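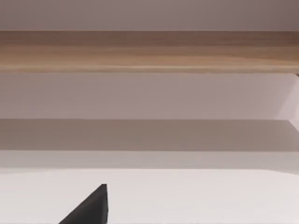

The big puzzle is finished and I can't stop talking about it

I did it! 4000 pieces, a harbor at low tide with an awful lot of sky in it, and as of last night every last piece is in. I went to bed at one in the morning much too wound up to sleep, and then got up again to look at it with a flashlight. I'm going to write down what I remember while I still remember it, partly for the people who asked and partly for me, for the day I decide to do another one.

If you've only read this blog for the garden posts, you may not know that I'm a puzzle person. My aunt Sylvie Doucette got me into it when I was small and stuck at her house with chicken pox. She had a closet of them, mostly old Leclerc puzzles with the thick blue-backed pieces, and she had one rule, no looking at the box. I hated that rule for a day and then I loved it. You stop hunting for "the bit with the red boat" and start noticing things like how one green leans a little yellow. I still put the lid away in a drawer once the edge is done, though I'll admit the drawer got opened a few times in September.

The puzzle itself

It's called Greltside Harbor and it's made by Tivitz, who as far as I can tell do very few big ones. The pieces come in two sealed bags, and the first thing I want to say is: don't mix the bags! I did, in my excitement, within a minute of opening the box. Each bag is one half of the picture. I could have had two nice medium puzzles and joined them at the end, and what I had was one enormous heap in a roasting pan, a cake tin and both drawers of the sewing table.

The cut is lovely, a bit wild, with long skinny arms on some pieces and others that are almost square. They lock tight enough that you can pick up a chunk the size of your hand and carry it across the room. The finish is low shine, and when you're working under a lamp that matters more than anything else. I've had glossy ones where I spent the whole evening tilting my head like a pigeon.

Sorting, or the part everyone wants to skip

I sorted for most of a week and I enjoyed every evening of it. Edges first, of course. Then anything with rope or rigging, then brick, then boats, then water with something in it, and last the plain water and the sky, which I sorted by shape. I use shallow cardboard trays (the kind canned cat food comes in, ask at the store, they'll give you as many as you can carry). Deep boxes are no good, you end up digging and the same 14 pieces keep floating to the top.

A friend swears by sorting as you go. We've talked it through many times and we're both still right. 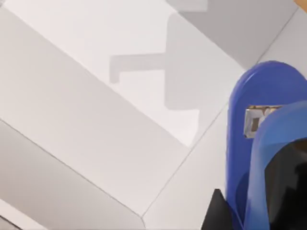
The border took me three evenings, and I put it together on the floor, as there's no table in the house long enough to lay out a whole side at once. Long edges drift. You click in one piece that nearly fits, and by the far corner you've got a gentle banana. What saves you is something straight to build along. Pale tiles with darker grout between them are perfect for it, those two lines running down to meet in a V are the kind of thing I mean - pick one, set your bottom edge against it, and you see the drift right away. A seam in the linoleum works too, or a length of string taped down at both ends. With mine, it was the left side that was off, and it turned out I had swapped two pieces of sky that fit each other's places so well I would have sworn on my life they were right.

Once the border was true I slid it in sections onto the boards. I use two sheets of foam board from the art supply store, covered with felt and taped together underneath. They live on the dining table, and we've been eating on the couch since summer. Nobody in the family has complained, or if they have I was doing rigging at the time and didn't hear.

The sky

Oh, the sky. There's a patch at the upper right with no cloud, no gull and no mast. I counted it afterward: 132 pieces of the same blue. I'd been dreading it since the day I opened the box and it ended up being my favorite part of the whole thing! You go fully by shape, you pick one gap, and you try every piece that has the right number of knobs, row by row, and you put the rejects down in order so you don't try them twice. I had the radio on low and a pot of tea going and three hours would vanish. Some nights I got nine pieces in. One night I got two, and went to bed perfectly happy.

A few small things that helped:

Daylight bulbs. Blues and grays that look the same under a yellow lamp come apart at once.

Turning the board around. I did the brick warehouses upside down and it went twice as fast, I stopped seeing windows and just saw shapes.

Stopping when I got cross. If I start pushing pieces with my thumb, it's time for bed.

A clean kitchen spatula, the wide kind, for sliding finished chunks over.

What now

Sylvie is coming over to see it and she's bringing one from the closet, a Caltlow she bought at a church sale and has never opened. It has no picture on the box at all, only a title, Market Day, and she's been saving it until we could do it together. I can't wait. I've washed the trays (well, wiped them) and bought the good cookies.

As for the harbor, I don't glue. I know a lot of you do, and I've seen some beautiful ones framed, but I like breaking them up, I like the sound it makes when you roll the edge over and it all lets go. It'll stay on the table for a week so I can walk past it. Then it goes back in the box, in two bags, properly divided this time, and whoever borrows it first can have the felt boards too. Leave a comment if that's you!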